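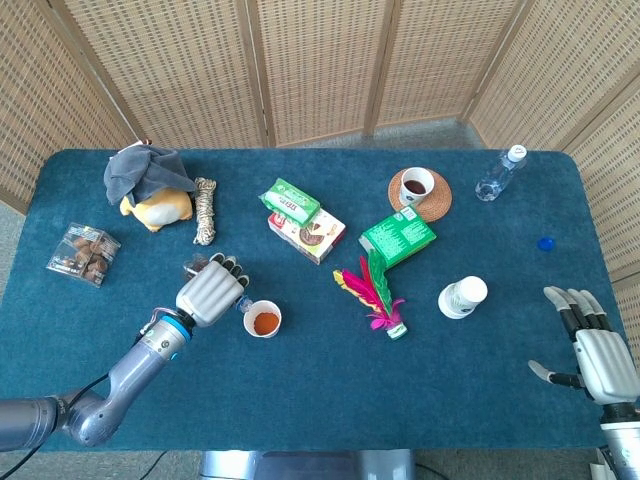 What should cover a tabletop if small round or light things keep rolling off it? A low-pile carpet-type fabric, stretched over the top and fixed on the underside, with the corners rounded before it goes on.

The longer version follows, in reply to the message quoted at the end.

Amrit,

On the fabric. Carpet-like material in a plain mid-tone is what I would use again. Things laid on their side, such as a water bottle or a white plastic bottle with a label, need enough friction under them to stay put when someone leans on the table. Bare laminate doesn't give you that. Felt does for a while, then pills. The Pemel samples were fine for grip but too thick to turn neatly at a corner.

Color matters more than I expected. Teal-blue is good for sorting because few packages are that shade. Brown, white, cream, magenta and yellow all read clearly against it. Two cautions: a small blue bottle cap is easier to miss than a white one, and dark green cardboard under a weak lamp loses its edges. If most of your stock is blue or green, pick a gray or a tan.

On the corners. Round them first. A square corner needs a folded pleat, and the pleat lifts. With a rounded corner, make relief cuts in the turn-under only, stopping well short of the edge, then staple from the middle of each side toward the corners. Space the staples 30 mm apart on the straights and closer on the curve. Glue the straights if you like. I didn't.

On drinks. Keep a coaster on the table permanently. A woven rattan one is adequate under a cup of tea but it is open, so it protects against a ring and does little for a spill. Blot, don't rub. Brown liquid in a blue pile will show as a dull patch after drying if you leave any sugar in it.

On the divider. Woven bamboo or rattan panels stop the eye well and sound badly. Angle the end panels forward past the ends of the table. A straight run of panels falls over; a shallow U does not. Check the feet if your floor is carpeted, as the panels can lean without it being obvious from the front.

On sorting order, for the mixed lots:

- Boxes and packets first, stacked by footprint, largest at the bottom. Cookies go on their flat side.
- Clear boxes with the label up. Chestnuts and similar get checked for a date before anything is put on top of them.
- Twine stays coiled. Tie it off or it will find the nearest bottle.
- Feathered pieces (jianzi and the like) last, with nothing resting on the feathers. Bent vanes can be steamed but they never sit quite right.
- Plush toys at the far corner, out of reach of the tea.

I have not tested the Clavari backing that Sánchez mentioned in the spring. If anyone has a piece bigger than a swatch I would take it.

Asger

On 27 September 2022, Amrit MacPherson wrote:

> We are re-covering the sorting table at Brellby before the October swap.
> The present top is bare board and everything slides. Budget is small, but
> there is time for one proper attempt.
>
> 1. Which fabric, and does the color make any difference?
> 2. Square corners or rounded?
> 3. Can people have drinks at it?
> 4. We want a folding screen behind. Any reason to avoid a woven one?
>
> Also, if you have a fixed order for going through mixed lots, please
> send it. Ours changes with whoever arrives first.
>
> Amrit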